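Print this thread | E-mail this thread to a friend

Household manipulation > Rules and good practice
Topic: Do you make people write down the "hands off" distance for laundry tasks?

somura_lee
2022-12-09

OK so I've been rewriting our task sheets for the laundry station and I'm stuck on one rule. Our sheet says the operator must stay outside the taped line any time the arm is enabled. Fine for table work. For the washer it's driving people nuts, because somebody always wants to lean in and nudge a sock or push the door a bit wider, and they do it with the arm live. I caught two people doing it in one afternoon and one of them was me.

Do you all write a separate rule for appliances? Or is it one line for everything and you just enforce it?

Print | E-mail

plusar_dan

One line for everything. The minute you have a laundry rule and a kitchen rule and a drawer rule, people remember whichever one lets them do what they were about to do anyway. Ours is: arm enabled, you're outside. Want to touch the sock? Disable, walk in, touch sock, walk out, enable. It takes maybe half a minute and yes, people whine.

Print | E-mail

Rowena Talavera

I'm going to disagree with Dan (hi Dan). A front loader isn't a tabletop. You've got a door on a hinge sticking out into the workspace, a hole the gripper goes into, and a gasket lip that will happily grab a fingertip. The way people get hurt or break stuff is different, so the sheet should say different things. I don't mean a looser rule! I mean extra lines on top of the general one.

We went through this with the Skuline cell last year. Our first sheet had 6 lines, all copied from the pick-and-place sheet, and not one of them mentioned the door. Guess what we bent. The hinge was so sad afterward that the door had to be lifted to latch.
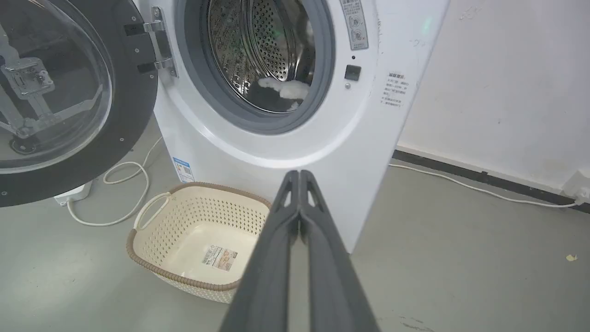
So now before every run we check that the door is all the way open and staying there by itself, that the drum is stopped, and that the basket is where the sheet says it goes. Then cables. I'm a pain about cables, ask anybody on my shift. If there's a cord on the floor near the base or the arm can reach it, it gets moved or it gets taped, and if you can't do either you write it in the log and ask me.

Print | E-mail

somura_lee

The door thing is a really good point, we have nothing about it. What do you do about power to the washer? I've got half the group saying unplug it and half saying leave it plugged in so the door lock behaves like it would in a real house.

Print | E-mail

plusar_dan

Unplug it. Why is this a question? If no one's washing anything there's no reason for that drum to be able to turn with a gripper inside it.

Print | E-mail

Leonora Samonte

Depends on the task, Dan. If the task is load and unload, sure, pull the plug and tag it. If the task includes pressing a button or closing the door until it locks, an unplugged machine is teaching you the wrong thing. What we do at Sebastian is two modes on the sheet – cold and live. Cold means unplugged, plug end lying where you can see it. Live means a second person standing at the e-stop, no exceptions, and nobody goes solo on live even if it's "just one more try." I've heard "just one more try" more times than I'd like.

Also please put a speed limit on the sheet for anything past the gasket. I don't care what number you choose as long as it's written down and the operator can't bump it up mid-session.

Print | E-mail

plusar_dan

Fine, two modes I can live with. I still say the taped line stays the same for both.

Print | E-mail

Rowena Talavera

Agreed on the tape. See, we got there.

One more for Lee: write down what the operator should do when cloth gets stuck. Ours used to say "recover safely," which means nothing. Now it says stop, open the fingers, back straight out along the path you came in on, and if the cloth comes with you, disable before anyone pulls on it.

Print | E-mail

somura_lee

Stealing that word for word. New draft has 8 lines, cold/live box at the top. I'll post it Monday once my own shift has finished yelling at me about the plug.

Print | E-mail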